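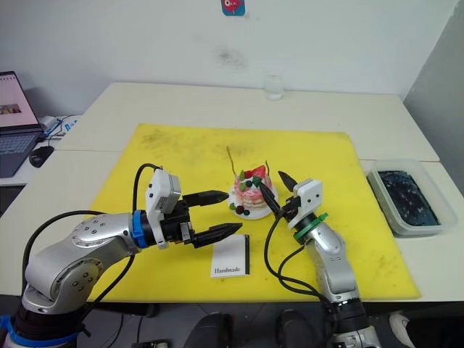
Both arms in over the cake, "Handmade" card on the yellow sheet. Left arm has the blue rings, right arm the green one.

Prareo table recordings
Data card and build notes

Last edited 03/11/2020 by Rupert Sutter

What you are getting

1745 episodes from a two-arm table setup in the Treltov workshop, recorded by hand-guiding a pair of leader handles. One person drives both arms. The tasks are small tabletop jobs: picking up a card, moving a card, setting it beside or on a plate, nudging a plate toward the middle. The cake set is the one people ask for, so it is unpacked first and described first.

I built most of this and I would still be careful with it. The README that circulated in December said the recordings were "ready for training." They are ready for looking at. Whether they are any good for training depends on what you think a policy learns from one table and one wall, and I have not seen much to make me hopeful.

Hardware

Two arms, mounted at the near edge of the table, same model, bought second hand. Color rings mark left and right: blue is left, green is right. The file names say L and R and those do match the rings. They did not in the first release.

Grippers are two-finger parallel units from Clamov with black fingers. Clamov's sheet gives a closing force. I measured something lower and gave up arguing with the sheet. Thin card is close to the worst thing you can ask these fingers to pick up off a flat surface. Expect a lot of scraping.

Each wrist carries a camera in a pale housing on top of the gripper. A third camera looks down the table from the operator's side. The wrist cameras drift in their mounts. Kieran Ní Bhriain printed stiffer brackets partway through and the later episodes are better for it, but the changeover is not marked in the metadata, so don't treat the wrist extrinsics as fixed.

Cables run outside the arms in loops. We tried clips and the clips snagged. If you copy this build, leave more slack at the wrist than you think you need, then check it with the arm fully stretched.

Motor control goes through Wyss driver boards. The position readings are fine. The current readings are noisy enough that I would not call them force data, though someone surely will.

Folder layout

raw holds video and joint logs as they came off the machine
trimmed holds the same episodes with dead time cut from both ends
labels holds one text line per episode plus a success flag
calib holds camera calibration, see the warning above
bench holds loose notes, parts lists and bracket files

Unpacked size is up to 6 GB per task folder. Start with trimmed unless you have a reason to distrust my trimming.

About the success flag

It was set by whoever was driving, right after the episode ended, usually while they were already reaching for the reset key. Kieran went back over part of the cake set and disagreed with me often enough that we stopped calling it ground truth. Card on the plate but leaning on the frosting: I said success, Kieran said failure. Both flags are kept where both exist. Where there is one flag it is mine.

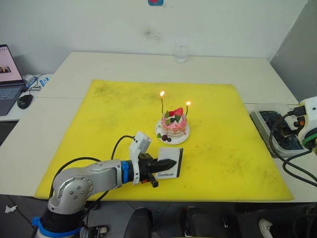
Can I train on the left arm alone and ignore the right?

For the card tasks that is a reasonable place to start. Filter on the field active_arm, and drop any episode where the field reads "both." You will lose the handovers, and the right arm still turns up in the overhead view, so mask it or accept that the policy may pick up on it. The joint logs are separate files per arm and share a clock.

Known problems

Overhead video lags the joint logs by 2 or 3 frames. The offset is steady within an episode and changes between them. align.py in bench estimates it from the first large motion, and it guesses badly when the episode opens slowly.

Background is nearly constant. White wall, white table, yellow surface with its scuffs and smudges. A network can learn those smudges as landmarks. I trained a small one that seemed to do just that, because it fell apart when I turned the sheet around. Anyone quoting a success rate measured on the same table should say so in the same sentence.

Grip state is logged as commanded, with no reading of whether anything is between the fingers. Plenty of episodes have the gripper "holding" air.

Text labels were written by two people with different habits. I write "place card." Kieran writes whole sentences. Merge them yourself, we couldn't agree on how.

Small items on the table such as the drinking glass and the clear bin were left where they happened to be. They are not task objects and have no labels.

What I would not use it for

Claims about food handling. Claims about delicate contact of any kind. Comparing grippers, given that there is only the one kind. A demo reel, unless you also show the failures, which are in the same folders and easy to find.

If you are building your own

Spend the money on mounts before you spend it on a better camera. Put the emergency stop on the driver's side and test it with the arms moving. Mark left and right in color on the first day. Don't record anything until the clocks agree; we recorded for weeks first and align.py is the result.

Changes since the last release

L and R file names corrected
second success flag added to part of the cake set
duplicate episodes removed from trimmed, still present in raw
license file moved to the top folder

Bug reports go in the tracker with the episode number. Reports without one get closed.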